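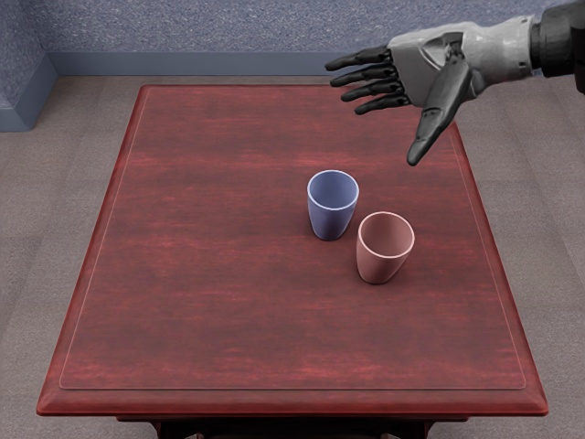
Two-cup tabletop task, simulated hand open over the table.

Gundeo tutorial: setting a pregrasp pose for a multi-finger hand
August 2019, by the Gundeo tools team
Reading time: 6 minutes

This tutorial adds a pregrasp stage to the two-cup task in Gundeo. It assumes you have finished the scene setup tutorial and that the arm already moves to a joint target without faults. The planner used throughout is Dixit. Any planner that accepts attached collision geometry will do, but the parameter names will differ.

Why a separate stage

A parallel gripper can usually be planned straight to the grasp. A hand with four fingers and a thumb is harder to place. With the hand above the table and the palm down, the thumb reaches lowest, so it is the first part likely to touch a rim when a second cup stands close by. The pregrasp stage parks the hand above the cups, opens it to a known posture, and checks the descent before any finger goes below rim height.

Step 1. Define the target frame

Place the target frame on the cup axis at rim height, with z up. Do not use the mesh origin. The cups taper toward the base, and a frame at the base gives a wrist position that is too low once the grasp offset is applied.

cup_blue.grasp_frame = rim_center
cup_pink.grasp_frame = rim_center

If a cup has tipped a little after the physics settles, its rim is no longer level. Take the position from the tilted frame and the z axis from the world. Otherwise the wrist inherits the tilt and the approach comes in at an angle.

Step 2. Set the open posture

Open postures are stored as a joint vector per hand. Start from the default and change only the thumb. The fingers should keep a slight curl. Fully straight fingers sweep a larger volume and gain nothing in this task.

posture.open.fingers = default
posture.open.thumb = opposed
posture.settle_steps = 50

The settle value is the number of physics steps the controller waits after commanding the posture. Lower values work with stiff finger gains. With soft gains the thumb is still moving when the collision check runs, and the check then passes or fails at random.

Step 3. Place the wrist

Offset the wrist from the target frame along world z, then shift it sideways so that the cup axis falls in the gap between thumb and fingers. The shift depends on the hand model. Read it from the hand file; do not tune it by eye in the viewer, where perspective makes the thumb look nearer to the cup than it is.

Step 4. Check the descent

Run the Dixit check on the straight segment from pregrasp to grasp:

dixit check --segment descend --attach hand --ignore target

The ignore flag removes the target cup only. The neighbor must stay in the collision set. If the check reports contact with the neighbor, rotate the wrist about world z and try again. Dixit samples yaw in even increments and returns the first clear angle, or no result.

Two settings matter here:

pad_neighbor: extra margin in centimeters. We use 2.
pad_table: leave at zero. The fingertips need to come close to the top.

When the cups are almost touching, a 2 cm margin may leave no valid yaw. Reduce the margin before changing the posture. A tighter posture changes the grasp as well, and you will have to redo Step 3.

Step 5. Run and log

Run the stage alone before joining it to the rest of the task. The log should list posture reached, wrist reached and descent clear, in that order. If "descent clear" is stamped before "posture reached", the check used the commanded joints instead of the measured ones. Set check.source = measured.

Known problems

The Rultness physics backend reports a false contact between thumb and palm at the opposed position. Exclude that pair in the hand file. The fix made in July covers the left hand only.

Scenes exported from the Humcombe editor sometimes carry the table as one convex hull. Any tabletop with a raised rim is then filled in, and objects resting inside the rim start in penetration and jump on the first step. Re-export the table as separate parts.

Related tutorials
Scene setup for tabletop tasks
Writing a hand file
Finger gains and contact stability
Placing objects after the grasp
Reading a Dixit failure report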